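Ticket: Plesside Castle drawbridge goes down, will not come up
Product: Rerkari Plesside Castle, 1294 pieces, motorized
Opened by: Darcy Sheehan
Handled by: Si-woo Cheon
Status: Closed

Darcy, first message

I finished the castle last night. It looks great. The drawbridge lowers like a dream and then stays there, which makes for a very welcoming castle. When I flip the switch the other way the motor hums, something in the gatehouse goes tick tick tick, and the bridge doesn't budge. I have taken the gatehouse roof off and put it back on four times, and I'm getting fast at it.

Battery box is the Carko one, new batteries. I followed the instructions. I know everyone says that.

Si-woo, reply

Thanks for writing in. Everyone does say that, but a lot of them are right. Ticking under load is nearly always a gear skipping teeth. Could you check three things for me:

1. At step 98, the axle with the tan bushing. The bushing goes on the inside of the wall. The drawing shows it at an angle that has fooled most of our office.
2. The two chains should be the same length. Lay the bridge flat and see if one is slack.
3. With the power off, turn the big gear with a fingertip. It should move freely.

Darcy

Bushing was on the inside. Chains are the same. The big gear moves freely one way and feels gritty the other. I blew on it, as one does with anything.

Also, while I was in there, I found a gray half-pin in the moat. I don't know where it is from and I would like us both to pretend I didn't mention it.

Si-woo

I can't pretend, I'm afraid – the half-pin may be your whole problem. It ought to be behind the crank, holding the 24-tooth gear up against its neighbor. Without it the gear drifts down the axle as soon as it has to lift something. Going down, gravity does the work and you'd never notice.

To get it back in you'll need to remove the left tower down to the second row of windows. Keep the gatehouse upright while you do it. If you tip it, the portcullis drops out, and it goes in from the bottom, and that is another evening.

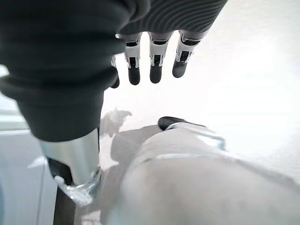
Attachment 1. Hand, fingers pointing down.

Darcy

Left tower off. A knight fell into the heating vent. I have recovered the knight but not the helmet.

Half-pin is in. New result: the bridge comes up about a third of the way, stops, and the motor clicks off. I count this as progress. My wife counts it as the dining table being out of use since February.

Si-woo

It is progress. The clicking off is the cutout in the battery box, and it means the motor is pulling too hard. Two usual suspects. Either the chains are wrapped over themselves on the drum, or the hinge at the foot of the bridge is pressed too tight. Back that hinge off by the width of a thumbnail and try again.

I asked Ka-ming Chiang, who worked on the gatehouse, and he says to look at the chain first.

Darcy

It was the chain. The left one had gone around the drum backward. Rewound it, backed off the hinge too because I was in the mood, and the bridge goes all the way up. It closes with a small clunk. I raised and lowered it until I was asked to stop.

Can I get a helmet?

Si-woo

Helmet is going out with a spare half-pin. Part 382 on the slip. We are adding a note to the online instructions about step 98 and the pin that comes after it. Closing this one. Write back if the clunk gets louder.

Comments (3)

Soon-im Shin: Same ticking on mine, and the half-pin was in the right place. Turned out I'd put the gear on the wrong way round. It has a flat side. I'd never have looked.

Magdalini K.: Does the backing-off-the-hinge thing work on the Bognár windmill? Mine stalls whenever the sails pass the door.

Soon-im Shin: @Magdalini different hinge, but yes, I loosened mine and it stopped stalling. It squeaks now.

Related tickets

Castle: portcullis fell out, how do I get it back in
Carko battery box: light blinks twice, then nothing
Bognár windmill: sails turn, millstone doesn't
Missing bag 11 (it was inside bag 12)
Stickers for the banners are on crooked, can I get another sheet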